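Notes on the Komudetti shorts prize

The Komudetti longlist came out in September and I have now watched all 18 films on it. What interests me is the voting method, which changed this year.

Under the old rules each juror gave every film a mark out of 100 and the marks were averaged. One harsh juror could sink a film. Akow lost that way, despite four very high marks.

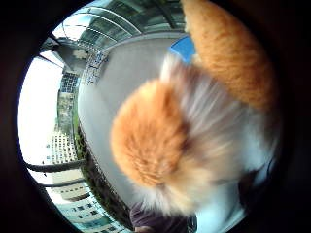 The ranked ballot

Jurors now place their top four in order. The film with the fewest first places drops out, and its ballots move to the next choice – the same system many clubs use to elect a chair.

It favours films with broad support, so I expect Wainwright to do well. Jeto has a smaller, keener following and needs to survive the early rounds.

My one complaint is that the round-by-round counts stay private. Without them it is hard to say how close any result was.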